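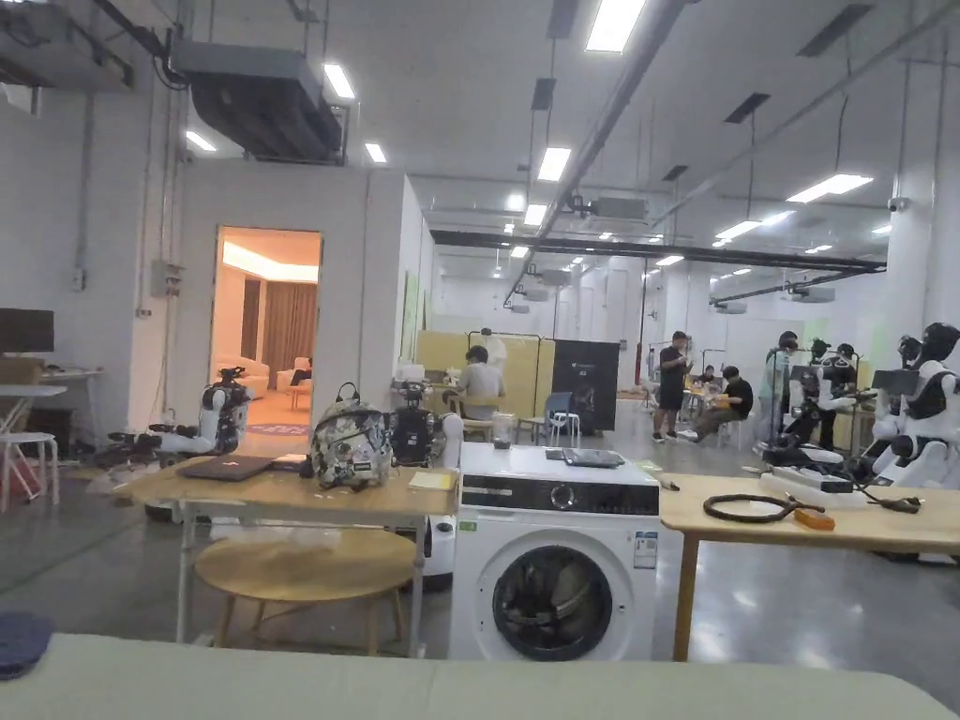
A front loader, with the dial along the top.

Home Laundry Kitchen Workshop Garden Contact
Search this site Enter keywords Go

Getting shirts clean without wearing them out

Most shirts wear out at the collar and cuffs first, and a lot of that comes from the wash. These are the habits we use at Dekmont.

Before the wash

Undo every button, including the collar. Buttons left done up pull on the stitching as the drum turns. Turn dark colours inside out and empty the pockets.

For a grey collar, rub in a little plain dish liquid with an old toothbrush and leave it for 21 minutes. Ezequiel Salcedo swears by bar soap, and that works too if you wet the collar first.

Loading

Fill the drum loosely. You should be able to fit a hand between the clothes and the top of the drum. Towels and shirts go in separate loads – towels are heavy and leave lint on everything.

Use less powder than the box tells you. Two level tablespoons is plenty for everyday washing in soft water. Too much leaves a stiff feel and white marks on navy.

Drying

Take shirts out as soon as the cycle ends. Give each one a hard shake, then hang it from the hem with pegs at the side seams. If rain is on the way, use a hanger on the shower rail and do up the top button so the collar keeps its shape.

Folding

Lay the shirt out on the bed and smooth it with the flat of your hand, working from the middle out. Bring the sides in to the centre, sleeves tucked behind, then fold up from the hem.
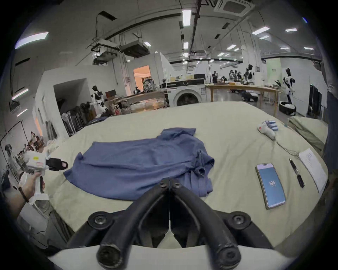 Looking after the machine

Wipe the rubber door seal once a week and leave the door ajar overnight. Clean the filter every second month – put a tray under it before you unscrew the cap. Run a hot empty cycle in August, when winter mud has done its worst.

Contact Haris Angelovski, PO Box 376, Bistden | Copyright Dekmont Household Tips | Back to top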